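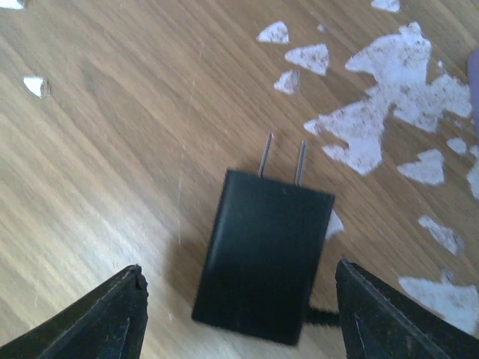
*Plug-in power adapter, black, two flat prongs.*

**Trasham Home Energy Pilot: progress report to the Solberg Fund**
6 Sep 2022

This report covers the second stage of the pilot, up to the end of July. The grant agreement asks us to say whether the plug-in energy monitors are helping households use less electricity. My short answer is that I don't know yet, and I would be wary of anyone who says they do.

## Where things stand

We signed up 84 households in Trasham. Of those, 50 still send us readings we can use. The rest dropped out, moved, or have a monitor that has gone quiet. We have called or written to every home on the quiet list. Some people told us they unplugged the monitor to free up an outlet and forgot about it. Others didn't answer. I don't think we should keep chasing them, and I have asked the field team to stop after one more letter.

The original plan treated dropouts as a small matter. They are a large one. People who stay in a study about saving power are likely to be people who already care about saving power, and any average we take from them will look better than the town would.

## The savings figure

You will have seen the Sernutico summary sent out in July, which says homes in the pilot cut their use "significantly." I can't support that word. The summary compares early spring with early summer. Electric heaters are running in the first period and mostly off in the second. A home with no monitor at all would show a drop.

We asked Sernutico for the same months from the year before. They sent them for part of the group, and when we lined the two years up, most of the drop went away. What is left may be real, or it may come from a milder season. I would ask the Fund not to quote the July summary in its newsletter until this is sorted out.

## Standby power

A good part of the original proposal rested on the idea that chargers, adapters and other small things left plugged in waste a lot of power. It is an easy message to put on a flyer. Our readings don't back it up very well. Newer adapters draw so little when idle that our monitors have trouble picking it up at all. Old cable boxes, second refrigerators and dehumidifiers are another story. One garage freezer can outweigh every charger in the house.

The flyers have already been printed and handed out, with "Unplug it!" across the top. I would not pay for a second printing. If there has to be a new flyer, it should be about the second refrigerator, although people are fond of their second refrigerators and I expect it will be less popular.

## The Heto app

We were told the app would be the part of the project people used every day. The log shows 1437 sessions since launch. That sounds healthy until you look at how a session is counted. Opening the app, losing the connection and opening it again counts as two. A large share of the sessions also fall in the first weeks, when our own staff were in people's homes helping them set it up.

Heto has offered us a paid upgrade with alerts and a "neighbor score." I turned down the upgrade for now. In the feedback forms, several households said they didn't want to be ranked against the people next door, and I can't see what we would learn from it.

## Money

Spending is within budget. Equipment came in under the planned amount, and travel went over it, mostly from repeat visits to reset monitors. I'd like to move the unspent flyer money into travel and need your approval in writing to do so.

## What we plan to do next

- Hold off on any public savings figure until we have a full winter of readings.
- Get the missing prior-year data from Sernutico, or state plainly that we don't have it.
- Find a comparison group of homes without monitors. This should have been in the design from the start.
- Run 2 evening drop-in sessions at the Trasham library for households with monitor problems.

The comparison group is the item I care about most. Without it, another year of readings would leave us with the same argument over the weather. We have a draft letter to households ready and can send it once the Fund agrees to the change in scope.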